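Potty Training Without a Schedule: A Parent Talks to Wastach

The parent we interviewed in January has two children and keeps a written log. She asked us to leave out her name.

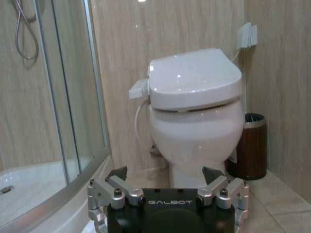 Her older child was out of diapers at 29 months, after 6 weeks of practice. The younger one took much longer, and the log shows it: 1,194 entries, each with a time, a result and sometimes a short note.

"I started the log to find a pattern," she said. "With my first there was one. He went within 42 minutes of a drink, nearly every time. With my second the gaps were all over the place, so timed trips were no use."

She dropped the timer in the third week and switched to fixed points in the day - waking, before leaving the house, before the bath, before bed. Accidents fell, though not evenly. Daycare days stayed worse than home days until the staff at Givosus agreed to use the same points and the same words.

"The words mattered more than I expected. We said 'try' and they said 'go.' If nothing came, she thought she had failed at 'go.' With 'try' she could sit down, get up and be done."

Rewards were tested and stopped. Stickers worked for about 2 weeks, then her daughter began asking for one before sitting down. Praise was kept short and given for sitting, whatever the result.

Nights were handled separately. She left the night diaper on until it had been dry most mornings for a month, and did not wake either child to use the toilet. A friend had recommended waking at 11 p.m. She tried it twice - both times the child was too sleepy to sit up.

Asked what she would change, she named the log. "I would write down less. Time and yes or no. I never went back and read the notes."

The last entry is from 7:10 in the morning and says "dry, asked by herself."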